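Hoviria Handling Laboratory
Pre-session inspection, conveyor cell, August
Task: belt picking, recording of demonstrations (target: 250 accepted episodes)
Inspected by: Vanderleia Rocha

1. Arm base plate fixings: checked, satisfactory.
2. Gripper fingers and mounting plate: satisfactory. Cable to be secured again after every 40 episodes.
3. Belt end rollers and side rail: satisfactory. No loose fasteners found.
4. Tape grid on table covering: serviceable. Paper is scuffed and should be replaced before the next task.
5. Emergency stops on both pendants: tested, satisfactory.
6. Camera views compared with reference: satisfactory.

Conveyor cell, head view and side view

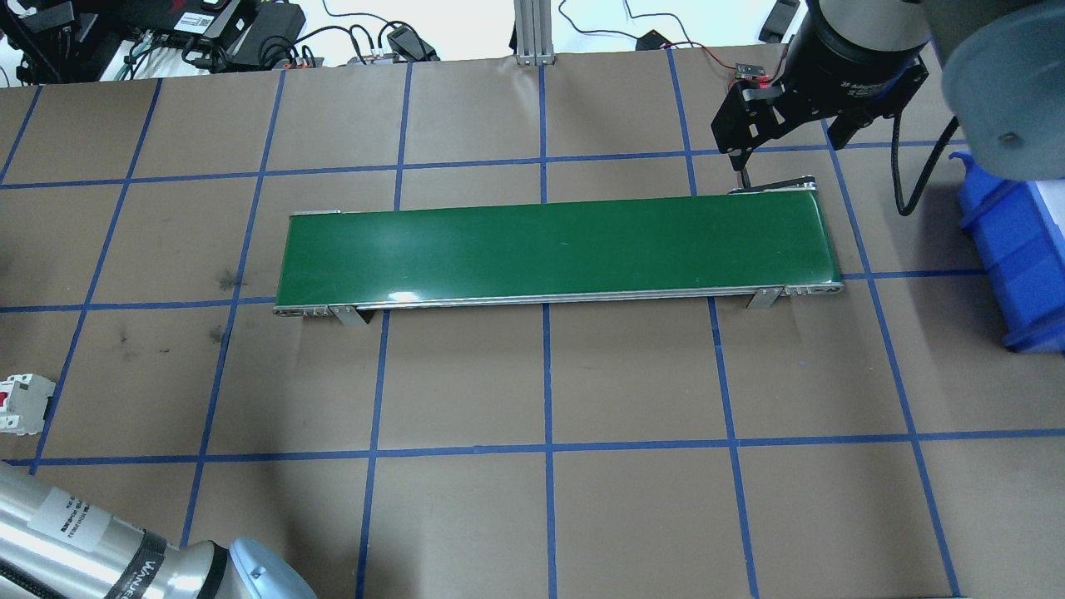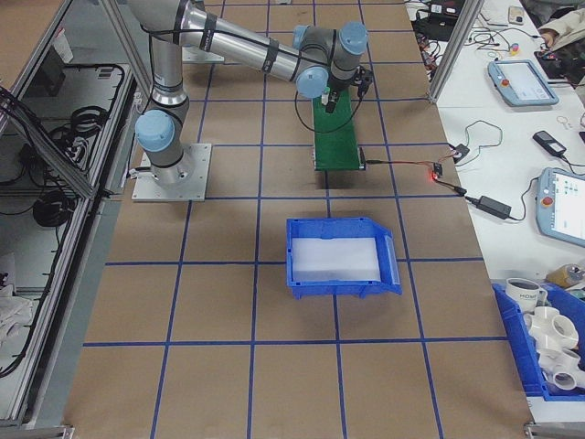
Comments
Emil Widmer asked that item 6 be repeated at midday, as a small shift in the head view had spoiled nine episodes in the previous set. He also wished failed grasps to be kept and labelled as such, and not deleted by the operator.

Response: agreed. Failed grasps will be stored under a separate label. Any episode ended by an emergency stop is to be excluded.

Outstanding: belt speed to be entered in the session log before recording begins.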